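**Equipment review: Nelura stackable storage crate, large, gray**

Purchasing Office, Tollbridge Adult Learning Center. Prepared by Kamala Rodrigues, with comments from Dinesh Chettiar.

The Center bought the Nelura crate to replace the cardboard cartons in the ground-floor supply room. It was chosen over the Fustance folding model on price and on the strength of its rim. This review covers one term of daily use.

Staff found the crate easy to carry with a full load of paper. The handholds are wide enough for gloved hands. Crates stack securely up to four high; a fifth made the column lean, and the supply room now keeps to four. Labels applied to the short side stayed in place, but those on the long side peeled by October.

The open base is the main weakness. Pens and paper clips fall through, and the supplier's liner is sold separately at extra cost. Mr. Chettiar reports that a sheet of card cut to size serves equally well.

Cleaning requires only warm water and a soft brush. Two of the 296 crates delivered had split corners and were replaced within the week.

The Nelura crate is recommended for books, paper and kitchen goods. It is not recommended for small parts without a liner. 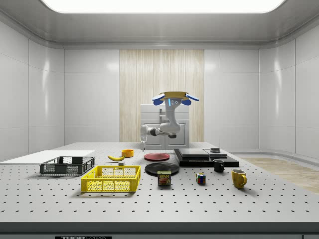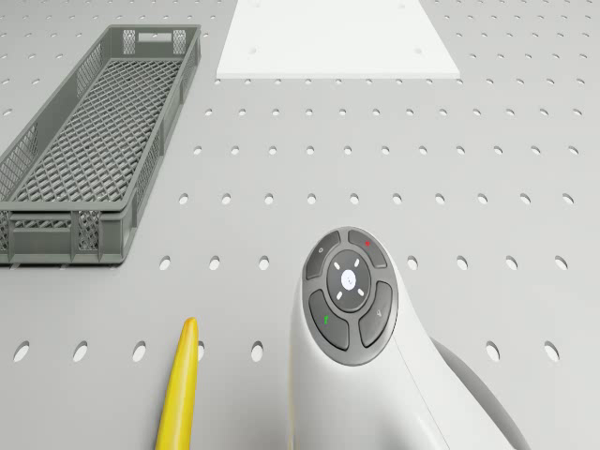
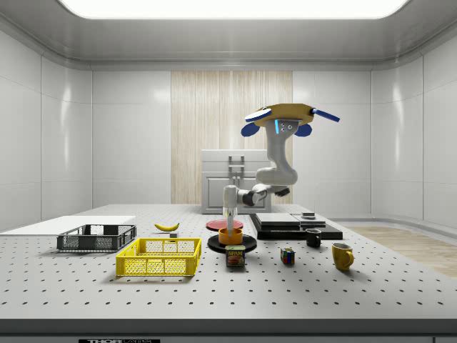 *Perforated tabletop with objects set out, three views.*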